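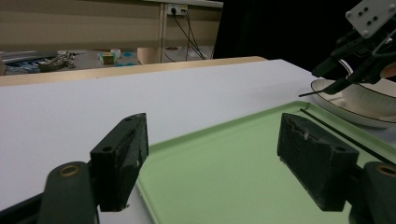 The Jardine finger service kit is a bag of brass-colored bushings, four pins, a tube of grease, two gauge keys and one folded sheet of instructions, and I've now put it through two grippers and a whole lot of chopsticks. Short version: good bushings, bad sheet, buy it anyway if your fingers wobble. We do table setting work. Bowls, plates, trays, chopsticks, over and over on the same white tabletop. Chopsticks are the killer. A bowl forgives you, a thin black stick lying across a green tray does not, and if the two fingers don't meet square the stick rolls out or twists up and pokes the plate rim. The hand-held unit takes the most abuse, black finger blocks with scratches and chips down the faces, and I've left those alone because the faces still grip fine. It's the joints underneath that go.

Bought in July, writing this 16 Dec 2019, so five months of real use and not an unboxing.

What was wrong before

Slop. Grab a fingertip, push sideways, feel it click. The Orketti grippers we run ship with decent bushings but they're not meant for the cycle count we do. The counter on the worst one read 2,709 when I finaly pulled it apart, and that's closings since the last service, not since new. Orketti's manual says check at 2,000. I did not check at 2,000. My fault.

Symptoms if you're wondering whether you have the same thing: sticks picked up crooked, one finger landing before the other, a tick sound on opening. Recalibrating fixes it for a morning. Then it's back.

Fitting it

Old bushings out first. The kit has no puller. Florian Cordier lent me his and it took a minute a side, but before that I wasted most of an hour with a socket and a vise, and marked one mount a little. Get a puller.

Clean the bore. Rag on a dowel, bit of alcohol, let it dry. There was gray paste in mine, old grease plus finger dust. Don't press new brass into that.

New ones go in by hand about a third of the way and then need pressing. They were snug and straight. No reaming on three of the four, the last one needed a light pass and I mean light. Turn the reamer with your fingers. If you chuck it in a drill you will be ordering another kit.

Then grease. Less than you think. The sheet says "apply generously" and that's just wrong for anything near a table with dishes on it, it squeezes out the top and ends up on the white surface. Thin film on the pin, wipe the rest.

Gauge keys

Best thing in the bag. Two flat keys, one for the open gap, one for closed. Slide the open key between the fingers with the gripper spread wide, adjust until it just drags, lock the screw. Same with the closed one. I used to do this with a stack of feeler gauges and a flashlight in my teeth. Now it's a few minutes and I get the same answer each time, and so does Donnie Rankin, who has heavier hands than me.

One complaint, the keys aren't labeled. Not a letter, not a notch. They are close enough in size that I grabbed the wrong one first time out. Paint marker, one stripe and two stripes, done.

The sheet

Bad. Drawing is tiny, left and right are swapped in step four, and the torque for the lock screw is given on the back under the warranty text. I missed it and snugged by feel. Went back later and I'd been over. Nothing stripped, luck.

It also never mentions re-zeroing. After new bushings the closed position moves, has to, you've taken out the slop. If you run the old zero the fingers push past each other's idea of closed and the motor sits there straining. I caught it on the bench. Home it, close on the key, save the new zero, then try a stick.

How it's held up

Good. First gripper is past its next check and I can't feel any click. Second one I did in a rush before a long day and it has a hair of play on the right side, my work not the part. Pickups off the tray are clean again. Laying a chopstick down next to a plate is where I notice it most – the tip goes where you point it.

My routine now, for whoever wants it: wipe the fingers at the end of the day, sideways push test in the morning, grease when it starts to feel dry, and gauge keys whenever someone drops one on the floor. It happens.

Compared to the others

Tried the Vedon set before this. Cheaper, plastic sleeves, quiet, and they were egg shaped in no time. Fine for foam blocks or laundry. Wouldn't put them under a job where the target is the width of a pencil or less.

Grornasmont sells a full finger swap, blocks and mounts together. Nice stuff, I've handled one. But you're paying for new blocks when the old blocks are usually OK, and the lead time I was quoted was 40 days. I can't have a gripper sitting in a drawer that long.

Jardine came quick, no drama, parts all in the bag. One pin had a burr on the end. Two strokes with a stone. Support answered my mail on the swapped drawing and said a new sheet is comming, haven't seen it.

Good: brass fit, gauge keys, price, enough grease for several goes.

Not good: no puller, keys unmarked, the sheet, the sheet again.

Would I buy it again, yes, already did. There's a spare kit in the tool box with the torque number written on the bag in marker. Four stars. Five if they print a real drawing.

Edit – someone asked if it fits the older Orketti mounts with the split collar. Don't know, ours are all the round type. Measure your pin before you order.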